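Buscar en el blog Escribe y pulsa Intro
Inicio Visitas Normativa Talleres Archivo Contacto

Una mañana en Lomudis: las normas detrás de las pinzas

Llegué a las nueve y media del miércoles con la idea de pasar un par de horas y salí cuando ya estaban bajando la persiana del comedor. Lomudis abre sus puertas una vez al año, en julio, y esta vez la jornada iba dedicada entera a las buenas prácticas con pinzas de mano: cómo se revisan, cómo se anota cada toma, cuándo se tira una toma a la basura. Suena árido, ya lo sé, ¡y me lo pasé en grande!

La primera hora fue en la sala Pereyra, con café y un cuaderno grapado para cada asistente. El cuaderno tiene 76 páginas y lo llaman Grisix, igual que el registro donde apuntan las incidencias. Eylül Karaca lo fue repasando con nosotros y se paraba en lo que le parecía importante, que era casi todo. Me gustó mucho que cada regla lleve al lado la fecha de su última revisión y las iniciales de quien la cambió (hay una sobre el color de las etiquetas que ha cambiado cuatro veces).

Copio las que subrayé:

- La mesa se despeja antes de empezar. Encima queda lo que pide la tarea y nada más.
- Cada persona lleva su pinza y no la presta a mitad de sesión.
- Las almohadillas de los dedos se miran al principio y al final. Si hay hilos sueltos se anota, y quien coordina decide si se cambian.
- Cuando dos personas trabajan sobre el mismo objeto, una avisa en voz alta antes de cerrar la pinza.
- Una toma dudosa se marca como dudosa. No se arregla después.

Sobre esta última hubo un buen debate. En la última campaña registraron 3000 tomas y apartaron 815 tras la revisión. A mí me pareció una barbaridad; Karaca lo contaba encantada, porque la campaña anterior habían apartado unas 100 y en Lomudis creen que entonces miraban poco. También explicó que el criterio para apartar se escribe antes de grabar y queda cerrado hasta que termina la campaña. Así no hay tentaciones.

Luego pasamos a las mesas. La tarea era de las sencillas, con un recipiente de plástico de tapa verde lima y una cesta de malla blanca, y aun así la hoja de comprobación ocupa las dos caras. Me puse en la segunda fila, al lado de dos chicas de Studau que tomaban notas a toda velocidad, y acabamos las tres discutiendo en susurros si el aviso en voz alta debería darse también al abrir. Yo creo que sí. La hoja, de momento, solo lo pide al cerrar. 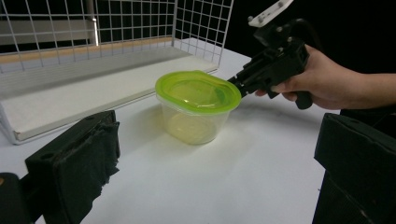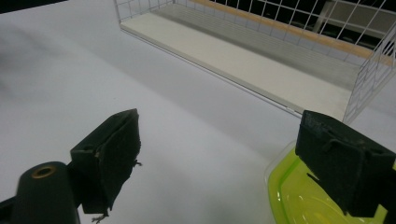

Los hilos que asoman en las almohadillas de la segunda y la tercera foto son justo de lo que habla la regla de los dedos.

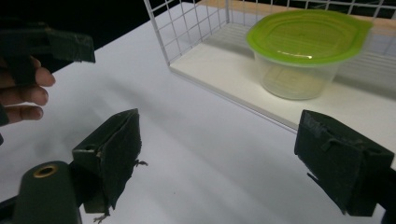 Nerea: en nuestro taller hacemos la revisión solo al terminar y siempre acabamos discutiendo si el desgaste venía de antes. Me llevo lo de mirar también al principio. ¿El cuaderno se puede pedir o hay que ir a la jornada?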